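Almont Business and Civic Association
October – posted by Zainab Nnaji, Communications Office

1/ The Almont Business and Civic Association is pleased to announce that registration is open for its annual State Budget Forum. The forum brings local employers, nonprofit leaders and residents together with the people who draft and carry the legislation that affects them.
41 shares · 6 comments

2/ The subject this year is the proposed Local Procurement Act. The bill would change how towns and counties award small contracts, how early notice must be given, and which firms may bid without posting a bond.
18 shares · 2 comments

3/ Our keynote speaker is State Senator Augustina Alhassan, who introduced the bill. Before her election, Senator Alhassan practiced municipal law and served two terms on the Almont Town Council, where she chaired the Public Works subcommittee.
57 shares · 11 comments

4/ Senator Alhassan will speak first and will then take questions from the floor. Members who wish to submit a question in writing may do so when they register. Written questions will be read by the moderator in the order received.
9 shares

5/ The moderator is Hefin Pumphrey, senior counsel at Abubakari Public Affairs. Mr. Pumphrey has moderated our candidate debates in past election years and is familiar to many members.
12 shares · 1 comment

6/ A panel discussion will follow the keynote. Panelists are Marites Yap, director of purchasing for the county, and Ebenezer Gbeho, owner of Zirnari Paving and Concrete. Ms. Yap will explain how the county now handles small contracts. Mr. Gbeho will speak from the point of view of a bidder.
23 shares · 4 comments

7/ For members who have not followed the bill: under current rules, a town may award a contract of up to $3,500 without asking for competing quotes. The bill would keep that limit for supplies and raise it for repair work, including streets, drains and sidewalks.
34 shares · 9 comments

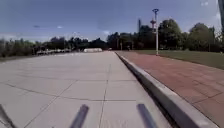
8/ Position of the Association

The Association has not taken a position on the bill. Our Policy Council has met with supporters and opponents and will make a recommendation to the board after the forum. Comments from members are part of that record, and we encourage you to send them.
15 shares · 7 comments

9/ Several members have asked about the bond exemption. As written, it would apply only to firms that have completed two public contracts in the state. New firms would still need to post a bond. Senator Alhassan's office has told us that this section may be amended, and we expect it to come up during questions.
28 shares · 13 comments

10/ Members have also asked whether the notice period would apply to emergency repairs. It would not. The bill leaves the present emergency rules in place and requires only that the town publish the name of the contractor and the amount paid once the work is finished.
11 shares · 3 comments

11/ Schedule

Check-in and networking begin at 7:30 a.m. Breakfast is served at 8:00 a.m. The keynote begins at 8:30 a.m., followed by the panel. The program ends at 10:15 a.m. so that guests may return to work – speakers have kindly agreed to remain for a short time afterward.
19 shares

12/ Location

The forum will be held in the Vindo Room at the Almont Conference Center. Please use the east entrance. Parking is free in the garage for registered guests, and tickets can be validated at the check-in table. The room is on the ground floor and is fully accessible.
8 shares · 2 comments

13/ Registration

Admission is included with membership at the Partner level and above. All other members and guests may buy tickets through the Events page. Tables may be reserved by firms that wish to seat their staff together. Please give the names of all guests when you reserve, as badges are printed ahead of time.
14 shares · 1 comment

14/ Students enrolled in a public policy, government or law program may attend free of charge with a current school ID. Seats for students are limited and must be requested by email.
31 shares · 5 comments

15/ The forum is an educational event. Campaign materials may not be handed out in the room or at the entrance, and fundraising of any kind is not allowed. Elected officials and candidates are welcome as guests and will be recognized from the podium if they have registered.
10 shares

16/ Members of the press should contact the Communications Office for credentials. The keynote and panel are on the record. Conversation at the breakfast tables is not, and we ask reporters to respect that practice.
6 shares · 1 comment

17/ Guests who need sign language interpretation, large-print materials or a special meal should note this on the registration form. We will do our best to meet requests made on the day of the event, but early notice is a great help to our staff.
7 shares

18/ The full text of the bill and a summary prepared by our staff are posted under Policy Resources. The summary lists each section that would change current law, with the old and new wording side by side. Printed copies will be available at check-in.
22 shares · 4 comments

19/ We thank Abubakari Public Affairs for its support of this program. Firms interested in sponsoring the winter session on property tax assessment may write to Zainab Nnaji in the Communications Office.
5 shares

20/ Update: the date for submitting written questions has been extended to the close of registration. Questions already received do not need to be sent again.
13 shares · 2 comments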